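**Ticket 547: hand stops during cable demonstration (open day, Dirton showroom)**

Status: open, waiting for parts
Opened: Saturday, January 26, 2019
Equipment: two-arm demonstrator, Tondix controller, gloved hands
Priority: high until the visit from Girard, then normal

**Problem**

During the first public session the lower hand stopped two times while it was holding the earphone cable. The controller showed fault 32 (finger current over limit). The visitors saw the arms stand still and I had to restart with the door to the corridor open, so everybody could hear the alarm. I would like to avoid this for the afternoon group.

**What I checked before lunch**

- Emergency stop chain: in order.
- Network between controller and operator desk: in order, no lost packets in the log.
- Supply voltage: stable during the whole session.
- Grip force setting: it was on 100 per cent. I do not know who changed it. In my notes from October it is lower.

I put the force back to the value from October and repeated the task without visitors. The fault came again, but later, when the cable was already in the fingers. So the force setting is a part of the problem but it does not explain everything.

**Second test**

For the second test I ran the arms slowly and watched the current of each finger on the desk. The cable is the pink and lavender-blue one with the small remote control on it. The plan of the task is that one hand keeps the coil and the other hand comes from above.

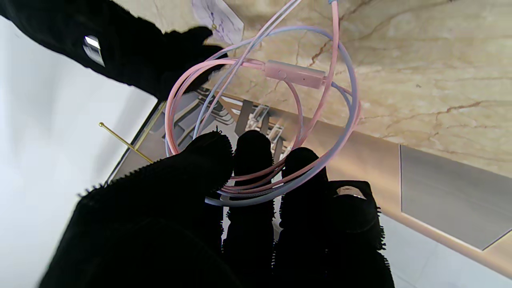 The current of the first finger goes up in small steps each time a loop is pulled tighter around its base. When the finger then tries to close, it works against the cable and also against the glove. The glove fabric is old and frayed, and I think the loose fibres hold the cable where it should slide. With the other cable, which is thicker and has a smooth cover, I did ten cycles and had no fault.

**Actions**

1. Grip force limited and saved as start value, so that it is not lost after a restart.
2. Closing speed of the fingers reduced for this task only.
3. Loose fibres cut with small scissors, as far as I could reach without taking the glove off.
4. New gloves requested from Hiltell. They have not confirmed a delivery day.

**Result in the afternoon**

We showed the task to the second group with the new settings. One stop, same fault 32, near the end. The restart took less time because I kept the operator desk logged in. One visitor asked if the robot was tired, and I answered that it was a current limit. The other demonstrations, with the boxes and the door handle, ran without any fault.

**Still to do**

- Please can somebody at Tondix tell me if the limit for fault 32 is per finger or for the whole hand? The manual says both, on different pages.
- Change the gloves on both hands, not only on the lower one.
- Repeat the cable task after the change and attach the log to this ticket.
- For the Girard visit: use the thicker cable if the gloves are not here in time.

I leave the ticket open. The log files of both sessions are in the shared folder under the ticket number.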